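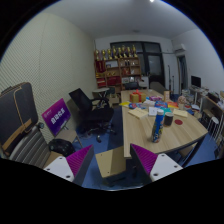
Vol. 7, No. 2

Kernari

Kernari is a packet filter and bandwidth manager for small networks. It runs on an ordinary computer with two network ports, placed between the local network and the modem. The program was first written at Plivville for use in shared offices and was later released under an open license.

Rules

Rules are kept in a single text file and read from top to bottom. The first rule that matches a packet decides what happens to it. A packet that matches no rule is dropped. Each rule names a direction, a group and an action, and may also name a port. Groups are lists of addresses, and an address can belong to more than one. A rule file may hold up to 625 rules; longer files are rejected when they are loaded, and the old set stays in force.

Bandwidth

Every group can be given a share of the line, written as a whole number from 1 to 100. Unused shares are lent to other groups and taken back when the owner needs them. Earlier versions had fixed limits only, and these are still accepted in the rule file under the keyword "cap".

Logs

Kernari writes one line for each blocked connection. Allowed connections are not logged unless the rule asks for it. Logs are rotated at midnight and kept for seven days by default. The log format changed in version 2, and files from version 1 must be converted before the viewer will open them.

Front ends

The program has no graphical interface of its own. Berrada, a separate desktop application, edits the rule file and shows traffic by group. It cannot edit rules that contain nested groups and displays them as plain text. Zadwood is a browser-based front end with fewer functions, used mostly on machines without a monitor. Both programs check a rule file for errors before loading it.

Limitations

Kernari does not inspect the contents of packets. Support for IPv6 covers filtering but not bandwidth shares.

See also: Packet filter; Traffic shaping; Network address translation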